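2018年3月24日下午，读书与手作小组春季例会，地点在社区活动室二楼靠窗的那一间。到会的比去年11月那次多，椅子不够，后来又从隔壁搬了几把过来。记录由当天负责烧水的人兼任，有些话记得不全，请各位看过之后直接在纸边上补。

## 一、上次会议记录

上次的记录传阅了一圈，大家没有大的意见，只有一处要改：“旧书架送出”应为“旧书架借出”，借期到今年夏天。借书架的那家幼儿班还托人带来一张孩子们画的谢卡，画了满满一纸的太阳，已经贴在门后面了，大家进出的时候不妨看一眼，真的很可爱。

## 二、账目

管账的组员把去年11月到现在的收支念了一遍。期初结余2,503元，这几个月里买书花去582元，茶水、纸杯、灯泡和一把新的热水壶合计474元，旧书义卖收入700元，现结余2,147元。有人问热水壶是不是买贵了，于是话题岔开了好一会儿，从热水壶说到各家的电费，又说到冬天活动室的暖气时有时无。最后还是同意了这笔支出，毕竟旧的那把壶盖已经扣不上，每回倒水都叫人捏一把汗。

账目全体通过。单据放在柜子上层的蓝色文件夹里，谁想看随时可以去翻，翻完请按日期放回去。

## 三、春季共读书目

这一项讨论得最久，也最热闹。候选的有三本：一本写海边小镇马里尼奥（Marinho）的散文，一本讲养蜂的旧书，还有一本篇幅很长的家族小说。喜欢散文的几位说，上一季读的东西太沉，想换一换口气；喜欢小说的几位则说，春天日子长，正好啃一本厚的，不然买回去又是放在床头落灰。养蜂那本支持的人少，可是支持得非常坚决，还当场念了一段蜂群分家的文字，念得很好听，大家都放下杯子听完了。

商量下来，先读散文，分四次读完，小说留到秋天。养蜂那本不列入共读，但放一册在书架上，谁有兴趣谁借，读过的人愿意的话，可以在例会开头讲上一刻钟。

散文集向斯托库拉（Storkura）书店订购，对方答应给团购的折扣，条件是一次付清。书到了以后由管书的组员逐个通知，请不要自己跑去店里取，上回有人去取了，有人又去取了一遍，闹得店里很为难。

## 四、活动室的使用

活动室墙角又有些返潮，靠墙的两层书已经挪开。物业说等天气稳定了再来看，我们商定月底再催一次。在修好之前，书架离墙留一拳宽的空，窗子在晴天开半扇，走的时候记得关。

另外，二楼的钥匙现在共有三把，其中一把近来常常找不到，最后总是在谁的外套口袋里出现。往后借钥匙要在门边的本子上写一笔，还的时候再划掉，麻烦是麻烦一点，总好过大家站在走廊里等。

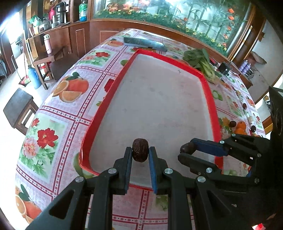 ## 五、春季义卖

义卖定在书目第二次讨论之后，仍然放在楼下门厅。去年有邻居反映摊子摆得太满，推婴儿车的过不去，所以这次只摆两张长桌，靠北墙一字排开，中间的路留出来。旧书按老办法定价，品相好的稍高一些，缺页的就直接送人。手作方面，已经有人答应带布书签和杯垫，也欢迎别的东西，只是吃食这回不收，夏天之前天气说热就热，怕放坏了。

海报由会写毛笔字的那位组员来写，大家一致认为去年的字好看，就是太小，站在马路对面看不清楚，今年请务必写大些，纸不够可以两张拼起来。拉登（Larden）文具店愿意赞助一卷包装纸，我们写一张答谢的卡片送过去。

义卖所得照旧用于买书。有一位提议拿出一部分给活动室添一盏落地灯，靠窗那几个座位到了傍晚确实费眼睛，在座的人大多赞成，具体买哪一种，等看了义卖的结果再谈。

## 六、其他

松多夫（Sondov）读书会来信，问能不能在秋天办一次联合活动，两边各出一本书，交换着读。大家很高兴，觉得难得有人惦记着我们，决定先回信答应下来，时间和地点慢慢商量。回信的草稿已在会上念过，开头一段客气话长了些，删去两句，其余照发。

还有几件零碎的事：借出去超过两个月的书请带回来，哪怕没有读完，登记一下再借走也行；茶叶快没有了，下次谁顺路请捎一罐，凭小票报销；上次落在椅背上的灰围巾还在柜子里，请失主来认领。

## 待办

- 订散文集并付清书款：管账和管书的两位组员
- 月底再催物业看返潮：住在三号楼的组员
- 写海报、写答谢卡：负责写字的组员
- 回信给松多夫读书会：记录人
- 买登记钥匙用的本子，拴一支笔：记录人

会议在傍晚散的，散了以后还有好几位站在楼梯口继续争那本家族小说的译本哪个好，这部分就不记了。下次例会的时间等书到了再定，届时贴在活动室门上。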